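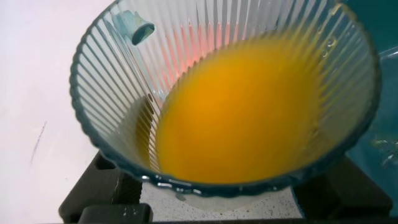

Kavitha Arumugam on scorebooks, extra innings and a very good season

Kavitha Arumugam keeps score in pencil. She has a laptop open next to her at every Prostton home game, and she types each play into it like every other scorer in the league, but the pencil goes first.

"The pencil is where I think," she says. "The laptop is where I send it."

She has been the official scorer for Prostton softball for seven seasons, and if you have ever pulled up a box score the morning after a game and wondered how a ball off the shortstop's glove became a hit, she is the person to ask. I did ask! She laughed for a while and then talked for ten minutes about ordinary effort.

"The rule says ordinary effort, so you have to decide what's ordinary for this level. Not for the best shortstop you ever saw. If she goes full stretch to her right and it ticks off the leather, I'm giving the batter a hit all day long. The pitchers' parents don't love me for it."

She came to the job by accident. In her first spring in town she sat down behind the backstop at Tamcombe Field with a scorebook of her own, just for fun, and the regular scorer leaned over to check a double switch with her. By February she was going through the rule book at the kitchen table with a highlighter.
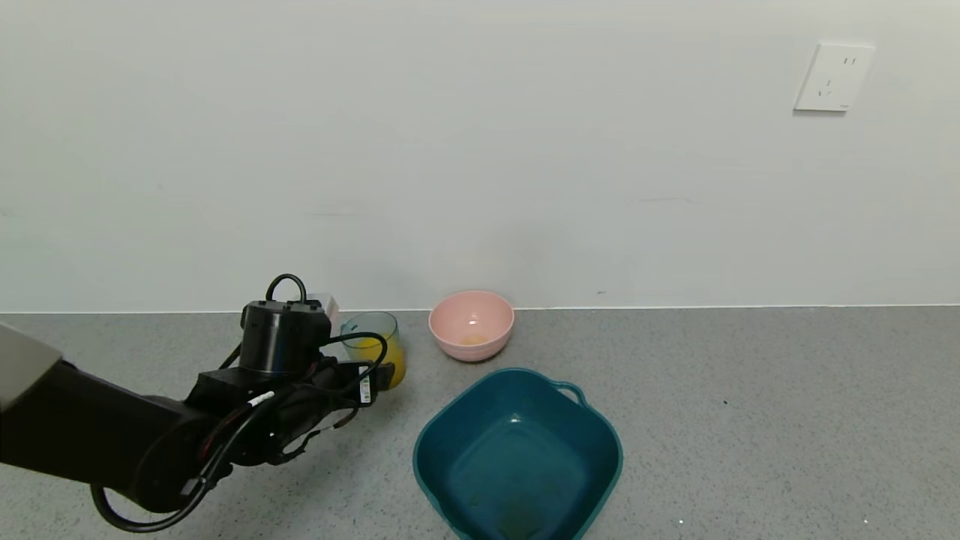
"I thought I knew the game," she says. "I'd played it since I was little. Then I got to the section on earned runs and had to start over. You rebuild the inning as if the error never happened, and sometimes there's a passed ball in there too, and a runner who would have been on second or maybe third. I love those innings. I get so happy when one comes up."

Her favorite page from this year is the Alva game, which went 11 innings. She brought the book along to show me, and it really is something - substitutions squeezed into the margins, arrows everywhere, one whole column she had to borrow from the next page when Prostton batted around. They won it on a squeeze bunt with two outs, a call she still can't believe.

"Two outs! Who does that? I had the pencil on the paper ready to write the groundout. Then the throw pulled the first baseman off the bag and everybody was screaming, and I had to sit there and work out if it was a hit or an error."
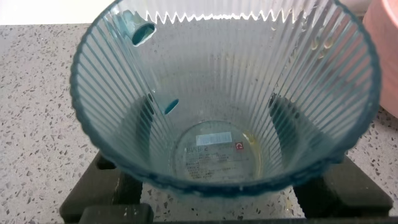 She went with the hit. The Ploltimeo scorer, who was up in the booth waiting for the late game, told her he would have done the same, and that pleased her more than she expected.

These days she is teaching two high school students to keep a book. She starts them with no computer at all and has them call out every play, position numbers included, until 6-4-3 means something to them without counting on their fingers. They get plenty wrong in the first few games. She tells them to leave it in and circle it.

"One of them caught me the other night. I'd put down a stolen base and it was defensive indifference, nobody even looked at the runner. She was right, I fixed it. I was thrilled."

Next season she wants to go back through the old books and type in the years before the laptop, starting with the oldest one she can find.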